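# Keep the small drill halls open

The plan to close the reserve center at Pledasley and move its units to Nirnstead has been called a housekeeping matter. The building is old, the budget is tight, and Nirnstead has room. I think the plan is a mistake, and I think the same mistake is being made in a lot of places where the map shows two reserve centers and somebody in an office wants to see one.

The case for closing deserves a fair hearing. Pledasley needs a new boiler. The vault where the weapons are kept meets the current standard only with a waiver, and the waiver has been renewed more often than anyone intended. The motor pool floods at the low end. Nirnstead was rebuilt in 2000, has a proper vehicle bay and two classrooms with working projectors, and sits empty most of the month. If you look only at square feet and repair bills, you close Pledasley and move on.

The Mughal study, paid for to settle the question, does look mostly at square feet and repair bills. It runs to 329 pages. I have read all of it, including the appendix on roof drainage. The travel of the people who drill there gets a page and a half.

Nirnstead is 35 miles from Pledasley. On a highway that is nothing. On the road that connects these two towns it is an hour in good weather, and a good deal more in January with a 6:30 formation to make. Many of the soldiers in the Pledasley units don't live in Pledasley either. They come in from farther out, on the side away from Nirnstead. The study measures from building to building, as if everyone slept in the drill hall the night before.

A part-time soldier gives up a weekend a month and a stretch of the summer. Most junior enlisted people have another job, and plenty of them have small children. They are not paid for the time in the car. Some rules allow travel money or a room for those who live far enough out, but the cutoffs are strict and the extra drive will leave many people just inside them. Add two or three hours to each drill weekend and some will decide the math no longer works. They won't write an angry letter. They'll let the contract run out.

The ones who go first are the ones hardest to replace. A sergeant with nine or ten years in has usually reached the age when the second job and the family are at their most demanding. That person also knows how the radios really behave, which of the trucks pulls to the left, and how to get a nervous private through a first night exercise. You can recruit a private in a few months. A good squad leader takes most of a decade, and no line in the study has a price for one.

Then there is recruiting. A reserve center in a town is seen every day. Kids ride the school bus past it. People know the trucks, and they know that the neighbor with the short haircut goes there one weekend a month. When the center closes, the recruiter has to drive in from somewhere else and set up a folding table in a school hallway, and the reserve turns into something that happens in another place. It took generations to put these buildings in ordinary towns. They were put there on purpose, and the purpose was to tie the force to the places it came from.

The study answers this with a "virtual presence." I don't know what that is. I suspect the authors don't either.

There is a practical side as well. When the river came over the bank at Lullell, the trucks that got there first came from Pledasley. They had high axles and drivers who knew which bridge would be out. From Nirnstead the same trucks would have had to cross that bridge. Disaster response is not the main job of these units, and I wouldn't keep a center open on that ground alone. But it's a real service, and the people in Lullell will notice when it comes three hours later.

Supporters of the move say that larger centers train better. There is something in this. A full company on one floor can run a better exercise than two platoons in separate towns, and it's easier to book a range for everybody at once. Shared simulators make sense too. None of it requires closing the smaller site, though. Units already travel to Nirnstead for the big training events, a few times a year, with transport laid on. That arrangement works. What's proposed is to make everyone do it every month in their own cars. 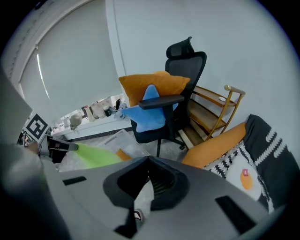 One reader, a retired supply sergeant, wrote after my earlier column that I was being sentimental about Building 1002. The building in question is the main hall at Pledasley, and the letter listed its faults in more detail than the study does -- the wiring, the latrines, the loading dock that is four inches too low for any truck now in service. "You never had to inventory that cage in February," the letter said. "Close it and give those kids a decent place to work."

That's true, I didn't, and I take the point about the cage. Soldiers should not have to work in a cold building with bad wiring. But the letter makes an argument for fixing the place or putting up a smaller one, and neither choice was priced seriously. The study compares a full restoration of Pledasley, down to the original windows, with a move to Nirnstead that is treated as almost free. A modest metal building on the same lot, with a sound vault and decent heat, would cost far less than the restoration. It appears once, in a footnote, and is set aside for "limited growth potential." The units at Pledasley have not asked to grow.

Before the move is approved, I would want to see three numbers the study leaves out: how far each soldier would drive from home, how many contracts run out in the next two years, and what it costs to train a replacement for each trade in those units. All of that can be pulled from existing records without naming anyone. If the figures still favor Nirnstead, I'll say so in this space.

The comment period closes at the end of June. Comments go to the regional readiness office, which accepts them on paper or by email. If you drill at Pledasley, put your one-way driving time in the first line.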